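Small Things on the Wood Table - Pudembridge Workroom

Our January table session at Pudembridge, written up by Lech Kubiak. The session ran 60 minutes. Click a picture for the larger size.

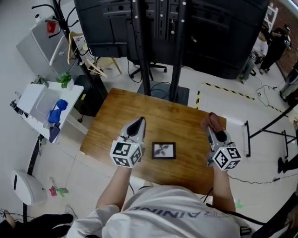

Black-framed picture of a plant or leaf on the table, reddish-brown piece at the far corner.

The knitting got a closer look. It is a loose stitch and bunches up easily - better folded than rolled.
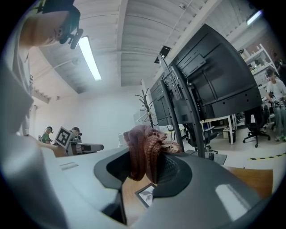
Brown knitted cloth, with the small dark-framed picture on the tabletop.

Gallery 17 of 77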